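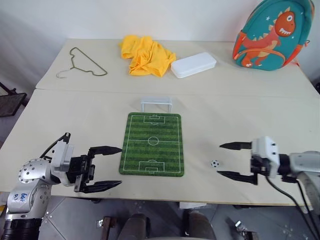 Chapitre 7
Le terrain sur la table : échelles, proportions et réductions

Combien de fois faut-il rapetisser un stade pour le faire tenir entre deux bols de petit déjeuner ? La question paraît sortie d'un jeu, et elle en sort bel et bien ! Un terrain de football de table, c'est un tapis vert, des bandes claires et des bandes foncées, un rond central, deux surfaces de réparation, un petit but, une balle. On reconnaît tout du premier coup d'œil. Pourtant rien n'a la bonne taille, et c'est ce « pourtant » qui va nous occuper pendant tout le chapitre.

Vous avez déjà manipulé des échelles sans forcément leur donner ce nom : un plan de métro, une voiture miniature, une carte de randonnée. Réduire une figure, c'est multiplier toutes ses longueurs par un même nombre compris entre 0 et 1. Tous les mots comptent dans cette phrase, mais le plus important est sans doute « toutes ». Si l'on réduit la longueur du terrain sans réduire sa largeur de la même façon, le rond central devient un œuf, les angles des diagonales changent, et votre œil s'en aperçoit très vite (faites l'essai à la photocopieuse ou sur un logiciel de dessin, le résultat est franchement drôle).

Situation de départ

Carys Gittins dessine des jeux de table pour l'atelier Kindaswood. Son prochain tapis s'appellera Clanach, et elle a noté dans son carnet :

« Terrain réel : 96 m sur 60 m. Échelle choisie : 1/222. Vérifier que ça tient sur une petite table. Et le but ? Et la balle ? »

Commençons par le tapis. À l'échelle 1/222, une longueur réelle est divisée par 222. Les 96 m font 9 600 cm, et 9 600 ÷ 222 donne 43,2 cm au millimètre près. Pour la largeur, 6 000 ÷ 222 donne 27,0 cm. Le tapis tient sur une petite table, bonne nouvelle !

Passons à la balle. Un ballon de 22 cm de diamètre, divisé par 222, mesure à peine 1 mm. Un millimètre ! Essayez donc de pousser du doigt un grain de semoule vers un but. Carys grossit alors sa balle jusqu'à 24 mm de diamètre, et elle a raison : elle veut qu'on puisse jouer. Mais elle a changé d'échelle en route. Le terrain est au 1/222, tandis que la balle est presque au 1/9. Deux échelles cohabitent dans le même objet, et le plaisir du jeu n'en souffre pas du tout.

Prenez une minute pour y penser avant de tourner la page. Si le terrain avait été réduit comme la balle, au 1/9, il mesurerait plus de 10 m de long. Il faudrait pousser les meubles, et probablement quelques murs.

Ce que vous allez apprendre

Vous saurez calculer une échelle à partir d'une longueur réelle et d'une longueur réduite, en prenant soin de les exprimer dans la même unité. Vous apprendrez aussi à passer des longueurs aux aires, où les surprises commencent : quand les longueurs sont divisées par 2, l'aire est divisée par 4. Et quand elles sont divisées par 222 ? Gardez votre première intuition par écrit, nous y reviendrons à la section 3.

Avant de commencer

Il vous faut une règle graduée, une feuille quadrillée et un objet miniature trouvé chez vous. Tout convient : figurine, camion, meuble de poupée, balle de jeu. Mesurez-le, cherchez la taille de l'objet réel, puis écrivez le quotient des deux longueurs.

Pour vous échauffer :

1. Un couloir de 3000 cm est représenté sur un plan par un segment de 15 cm. Quelle est l'échelle du plan ?

2. Sur un tapis de jeu au 1/222, le rayon du rond central mesure 4 cm. Quel est le rayon réel, en mètres ?

3. Dessinez un terrain rectangulaire de 24 carreaux sur 15, puis sa réduction de coefficient 1/3. Tracez les diagonales des deux figures et comparez leurs angles au rapporteur.

Conservez bien vos dessins : ils serviront dès la première activité, où nous ajouterons les surfaces de réparation et le but.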